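4.2 Wandhalterung montieren und Steuergerät einsetzen

Das Lüftungssteuergerät Halcombe W wird in trockenen Innenräumen auf einer ebenen Wand betrieben. Der Abstand zu Heizkörpern und Warmwasserleitungen muss mindestens 14 cm betragen.

VORSICHT: Vor Beginn der Arbeiten den Stromkreis freischalten und gegen Wiedereinschalten sichern. Arbeiten am Netzanschluss sind einer Elektrofachkraft vorbehalten.

1. Bohrschablone waagerecht ausrichten und die Bohrpunkte anzeichnen.
2. Löcher mit 8 mm Durchmesser bohren und Bohrstaub entfernen.
3. Dübel bündig einsetzen. Bei Hohlwänden geeignete Hohlraumdübel verwenden.
4. Halterung anschrauben. Die Kabeleinführung zeigt nach unten.
5. Leitung durch die Einführung ziehen und die Zugentlastung schließen.

Hinweis: Die Schrauben erst nach erneuter Kontrolle mit der Wasserwaage festziehen. Eine verspannte Halterung kann dazu führen, dass die Rastnasen nicht vollständig greifen.

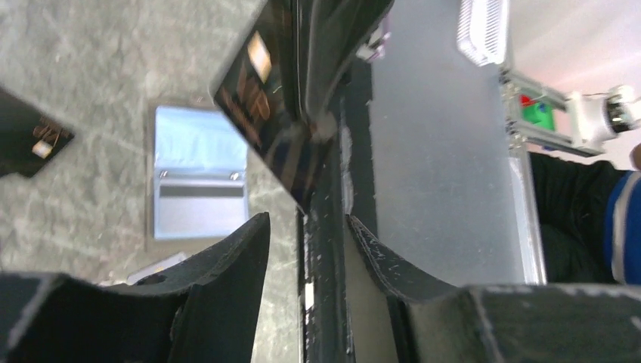

6. Steuergerät oben einhängen und nach unten schwenken, bis es auf beiden Seiten einrastet.
7. Sensorleitung an Klemme 2 anschließen. Auf die Polarität achten - vertauschte Adern werden als Sensorfehler gemeldet.
8. Stromkreis einschalten und den Selbsttest abwarten.

Der Selbsttest dauert fast 14 Sekunden. Währenddessen keine Taste drücken und den Sensor nicht abziehen. Bleibt die Statusanzeige danach rot, Stromkreis erneut freischalten und den Sitz der Sensorleitung prüfen.

Hinweis: Bei Austausch eines Miletine-Reglers kann die vorhandene Sensorleitung weiterverwendet werden, die alte Halterung dagegen nicht. Die Klemmenbelegung beider Geräte ist in Anhang B gegenübergestellt.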